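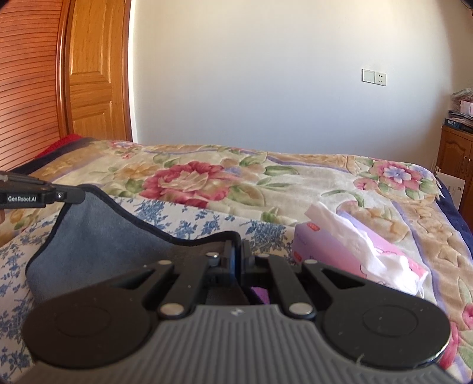
Totau Hand-Held Gripper Kit — Household Chores Edition
Hire or buy. Pairs only, we dont split them.

Item no. 138
Stock: available, allow 20 days for a matched pair
Sold by Kesness, contact Bilal Karam

What it's for
Recording how a person does a chore, with gripper fingers in place of their own, so a robot arm has something to learn from. Folding towels. Making beds. Picking up the tissues, putting a shirt on a hanger. You hold one in each hand and do the job the way you would at home.

Can a machine do my housework yet?
We get asked this more than the price. Short answer, bits of it. Stiff things in known spots, pretty good. Cloth is still hard. A towel changes shape every time you touch it, and a quilt is worse — nothing flat to push against, and patterned bedding under a plain towel can muddle the vision side or help it, depends who you ask. A shop floor is easier than a bedroom. Same parts, same bench, same light all day.

So no, this kit will not fold your washing on its own. You fold it. The arm might, later on, if you've got enough good recordings and someone who knows how to train on them.

What people are using them on
Towels and small mats, laid out on the bed or a bench
Soft packs and tissue boxes, the kind that squash if you grip hard
Bagging and carton work, light items only
Wiping down, with a folded cloth
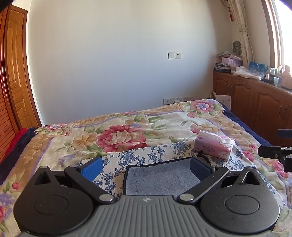

Beds are a good first station if you're setting up at home. Right height for most people, room for both hands, and things don't roll off as much as they do on a counter. Leave some ordinary clutter about. Tidy rooms make for tidy data and then the arm gets stuck the first time somebody leaves a packet in the way.

Figure on 3000 recordings before a towel fold is worth training on. Customers have tried with less and rung us up dissapointed. Hồ, our bench tech, suggests 20 in one sitting, then a break. Wrists get sore, and your folding gets sloppy before you notice.

In the case
Two grippers, left and right
Spare finger pads
Charging leads, cleaning cloth
Printed setup card

Not included: laptop, storage, robot arm. If you already run a Famik arm ask us about the mounting plate first, the older ones need a different bolt pattern.

Care
Dust shows up on the black covers, wipe with a dry cloth. No sprays. Keep lint out of the joints — towels shed like mad. Check the pins for play at the end of each day and send it back if anything feels loose, don't tighten it yourself.

Hire terms
One week minimum. Deposit held till the case is back and checked. Pickup before 4 pm or we courier it at your cost. July bookings are filling up, get in early.

Questions, colour options for the pads, bulk pricing: ask for Bilal at the front counter or use the enquiry form.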